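Clindamo Home Notes
Sheet 1752: Glossy tabletops, and clearing what collects on them

This sheet covers routine cleaning of glass and high-gloss tabletops, and the sorting of small items before cleaning. It does not cover oiled or waxed timber. For those finishes see the separate sheet on furniture oils.

Clear the surface first

Lift objects off the table. Do not slide them. Grit trapped under a box or tin will mark a gloss coating in a single pass. Buckles, chains and anything set with stones should be picked up whole and put down on a folded tea towel, with the links untangled there.

Clear plastic boxes with a printed card inside, such as those used for floss picks, can stay in service for pins, fuses or picture hooks. Take the old card out before refilling, or the box will be opened by mistake every time someone wants the original contents.
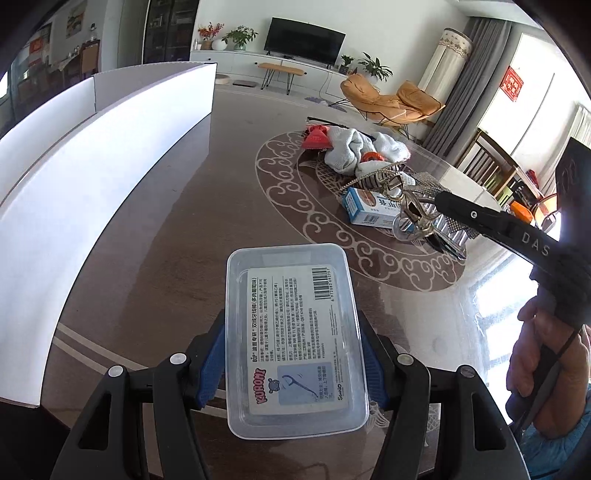 Sorting by destination

Sort into trays by the room where the item is kept. Sorting by material or size looks neater on the day but leaves everything still sitting on the table. A shallow tray is better than a deep tub. Falline trays stack when empty and fit a standard linen cupboard shelf, but any tray with a lip will do.

Medicines go in their own tray and are put away first, in a high or locked cupboard. Keep the carton with the blister packs: the expiry date and batch number are often printed only there. Expired stock can be returned to a pharmacy. Do not put it in the bin or down the sink.

Elastic bands perish in warm rooms and can stain light cardboard. Check banded cartons when you do the medicine cupboard and replace any band that has gone tacky.

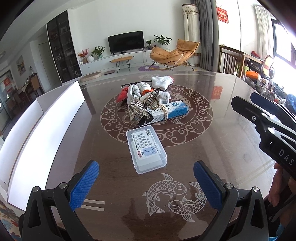 Mixed items awaiting sorting: plastic box, banded medicine carton, jewelled accessories.

Rhinestone and plated pieces are stored dry, each in a soft bag. Wipe with a barely damp cloth and dry at once. Soaking can loosen the adhesive behind the stones. Glass cleaner should be kept off them altogether, as ammonia dulls some plated finishes.

Gloves

Knitted work gloves are useful for carrying glass and for moving furniture, but they should not be used for wiping. The knit holds grit from earlier jobs. Keep one pair for indoor work only and mark the cuffs with laundry pen.

Wash in cool water with ordinary laundry powder, inside out, no fabric softener. Reshape while damp and peg by the fingertips. Loose fibres at the cuff should be trimmed flush with scissors. Pulling them will run the rib.
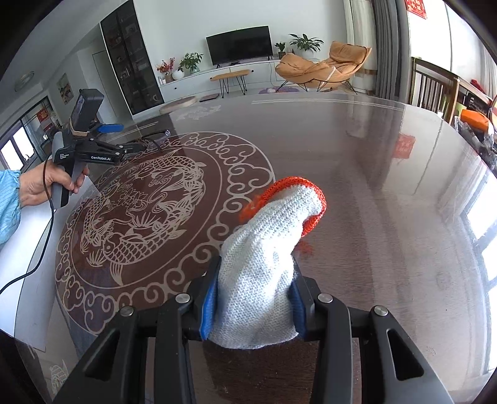
White knitted glove with orange ribbed cuff.

Discard a glove when the palm has thinned enough to see skin through it. Odd gloves left over can go under the sink for handling steel wool.

Cleaning the surface

1. Dust with a dry microfibre cloth, working from the centre to the edge. Shake the cloth outdoors and repeat.

2. Mix 100 mL white vinegar with 900 mL water in a labelled spray bottle. This is for glass only. On lacquer or polyester gloss use plain water with 2 drops of dishwashing liquid per litre.

3. Spray the cloth and leave the table dry. Liquid sprayed directly will run to the edge and sit under the trim, where it lifts the coating over time.

4. Wipe in straight, overlapping strokes. On a round table, work in parallel lines across the full width. Circular wiping leaves swirl marks that show under a ceiling light.

5. Where the top carries a printed pattern, find out whether the print is under the glass or on the surface before using anything stronger than water. Drag a fingernail lightly across a line near the rim. If an edge can be felt, use water only and no scrapers.

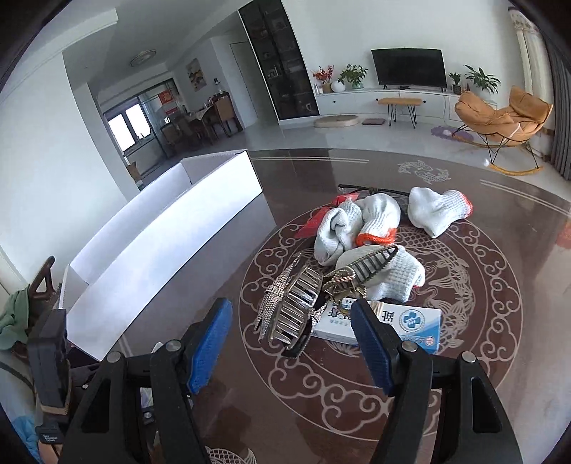 6. Buff dry with a second cloth. Check for streaks from a low angle, facing the window.

7. Wait until the surface is fully dry before returning anything to it. Ten minutes is enough in most rooms, longer in humid weather.

Felt pads

Fit self-adhesive felt to the base of lamps, trays and vases. Tangen pads (pack code 1275) can be cut with kitchen scissors. Degrease the base with methylated spirits first and let it dry. Replace pads when they flatten or pick up grit.

See also: Removing adhesive residue; Linen cupboard storage; Furniture oils.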